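Tillden Releases Plain-Language Report on Whether Machines Can Do the Chores Yet

11/19/25 - Tillden, the home and workplace technology education group, today released "Not Quite Folded", a free report on how close machines are to handling ordinary jobs around the house and on the shop floor. The short answer is that they're closer than they were in March, when the group put out its first set of notes, and there is still a long way to go with anything soft.

The report looks at 133 everyday chores, from wiping a bench to restocking a shelf, and sorts them by how well current machines cope in a place that hasn't been tidied up for them. Hard, regular objects do well. Boxes, cups and tins are in good shape. Clothing and bedding are where it gets really interesting!

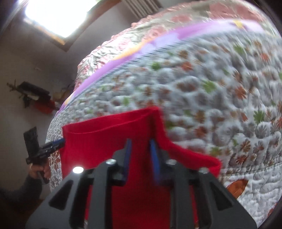
By the Editor, Tillden Household Program

I've been looking forward to the laundry chapter most of all, and it's the one I'd send people to first. Pick up a bit of red knitwear from a flowery quilt and you've done several clever things without noticing. You've found the edge of one fabric against another, pinched the top layer and left the bedspread where it was. A pair of narrow fingertips can get hold of a fold like that. Knowing which fold to go for is the harder part, and a knit changes shape as soon as it's touched.

Of the 133 chores in the report, 33 involve cloth of some kind. We rated seven of those as ready for a patient household to try, and they're mostly the simple ones - moving a towel from a bench to a basket, say, or dropping a shirt in a hamper. Pairing socks, turning a sleeve right side out and making a bed with more than one cover on it all stayed in the "not yet" column. I don't find that discouraging. The old notes had nothing made of cloth in the ready column at all.

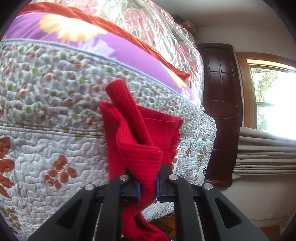 The other thing that surprised me was how much the room matters. A bare table under an even light is a kind place to work. A real bedroom has daylight pouring in from one side, patterns on top of patterns and a mattress that gives when you lean on it, and those are the rooms people want help with. We've given homes their own section for that reason, and the shop-floor section is set out the same way so readers can compare a stockroom shelf with a linen cupboard.

The shop-floor ratings were prepared with Vumance and Trandard, and the Spanish edition was translated by Meléndez. A 20-page summary is available for schools and libraries, with the full chore list at the back.

Both versions can be downloaded at no cost from the Tillden website. Printed copies can be ordered through the Household Program, and readers are welcome to send in chores they'd like added to the next list.

- 30 -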